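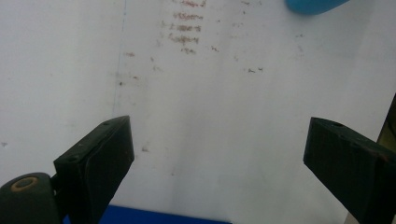 Are the county people going to pay anyone this time, a reader from Zatside wants to know, or is it pizza again? Fair question. Yes, paid. $17 an hour, training included.

**Poll workers needed, Corkari and Basance precincts**

29 Apr 2020

We need 300 people for the primary and we're short. Lost a lot of our regulars since February. Must be a registered voter in the county, 18 or over, able to sit thru a long day. Doors open 6 am, you're there by 5. Bring lunch.

Also looking for:

- phone help, evenings, for absentee ballot questions (Spanish a big plus)
- drivers w/ own car for the supply run out to Tanguy
- people to stuff envelopes, 1,000 to go out before the deadline

Training is by phone or online, two hours. Masks and gloves supplied. You can't be a canidate or closely related to one, sorry, state rule. Party doesn't matter but put it on the form, we have to balance the tables.

Forms at the Basance town clerk's window or the drop box outside. Mail is ok too. Half days only for the phone job, not for the polls.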